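The Saturday Table at Ultmont

The parish hall at Ultmont has lent its main room to the Marville Growers' Exchange for many years. Households bring what they cannot use, and other households take it home. No money changes hands. By the close of last August, 1247 parcels of fruit and vegetables had passed through the hall.

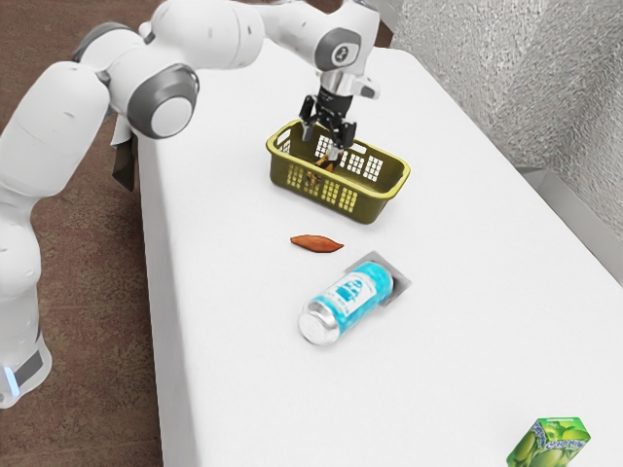 The Exchange keeps few rules. Produce must be whole, and it must be set out by the person who brought it. A plastic basket on a long white table is sufficient display, and members are asked to bring nothing more elaborate.

Florencio Ortuño, who chairs the Exchange, attributes its growth to the closing of the Soler market, which had served 80 stallholders.

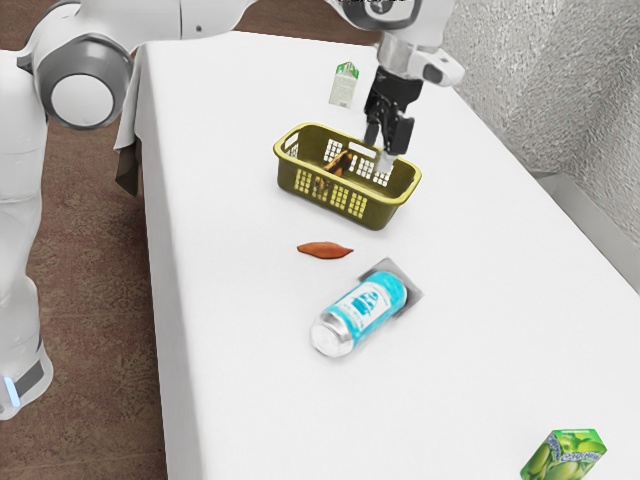 Membership stood at 200 when the present constitution was adopted. It has since reached 1000, with a second branch at Titdale. The branches share a newsletter and a cold store. 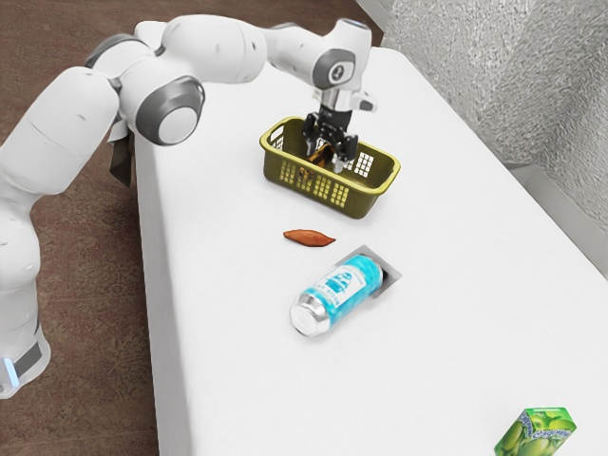
Relations between the two have at times been strained. Titdale favors a fixed allowance for each household, while Ultmont leaves the matter to its members. A joint meeting on 2/21/21 left the question open. 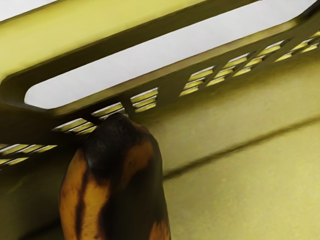
Volume 14, Page 22

Ville Laitinen, secretary at Titdale, intends to raise it again. His proposal would apply to root crops and apples only. Soft fruit would remain free to all, as it is at present in both halls.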